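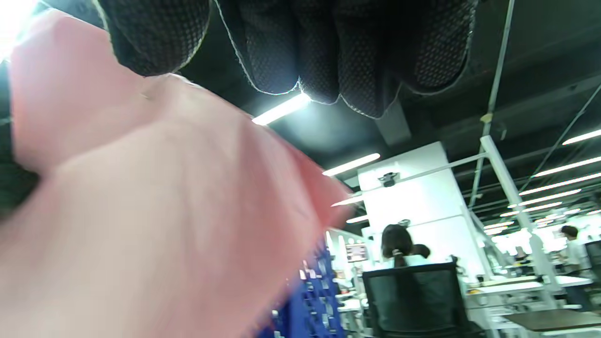
Slide 1. Gloved hand on the pink cloth, work floor behind.

Notes for the Meltik talk, Jul 31, 2023. 20 min slot, keep 5 for questions. Don't read the slides!!

**Open**
- Leave slide 1 up while people sit down. Say nothing about it for a bit.
- Then: who here has tried to teach a machine to handle cloth? Hands up. Ok, who gave up.
- Cloth is the hard one. It creases, it slides, it hides its own edges. Point at the fold on the slide.
- I'm not selling Meltik. We paid for the kit, Ottavio Rinaldi signed the order and he would like it known he asked for a discount.

**What it is**
- Hand-held gripper with a camera on it, plus the software that turns what you do by hand into training data for the arm.
- You hold the tool, you do the job, you do it again. Then again.
- Base kit 1167 dollars per station. Support plan is extra — say this early, someone always asks.
- We run it at Prillach. Soft goods only, no boxes, no bottles.

**Setup (go fast here)**
- Out of the case to first recording took Anayeli Tlapale nearly 15 minutes. She had the printed guide. I didn't, took me the whole morning.
- Calibration card is flimsy. Tape it to something stiff.
- App wants an update the first time, do it the night before, the hall wifi will be slow.

**Light — go back to slide 1**
- See the tubes on the ceiling, bright white. Tilt the tool up at all and that's what you get in the view.
- Pale stuff in the background blows out. Look at the pillar.
- Our fix: keep the wrist low, start every take with the camera on the cloth. Exposure lock is in the menu, second page, badly named.
- Meltik say an auto setting is coming in October. I'll beleive it when I have it.

**Good**
- Grip feels right. Trigger is light, no sore thumb at the end of a shift.
- New people get it quick. One demo and they're off.
- Files are plain folders, you can open them without the Meltik app. Big plus, De Luca locks you in.
- Phone support picks up. Real person.

**Bad**
- Battery. We get through two a shift, box comes with one.
- Close-up cloth goes soft in the picture. Texture pretty much gone at short range, so fine weave is a problem if you need it.
- Dropped takes don't warn you. We lost 10 in one afternoon and found out at upload.
- The case latch. Just, the latch.

**Against the others**
- De Luca: sharper up close, heavier, costs more to run.
- Plondard: cheap, ok for rigid parts, we sent it back after the trial.
- If your work is mostly cloth I'd take Meltik. Mostly hard parts, try Plondard first and save teh money.

**If time**
- Anayeli's folding story (short version)
- how we name takes: item, color, station, initials

**Questions likely**
- Can left handers use it? Yes, flip the strap.
- Gloves? Yes, thin ones. Thick ones catch on the trigger.
- Rent or buy? Rental is one month minimum, ask their desk, I don't have the current price.

Leave the sample kit on the front table after. Get the charger back from Ottavio.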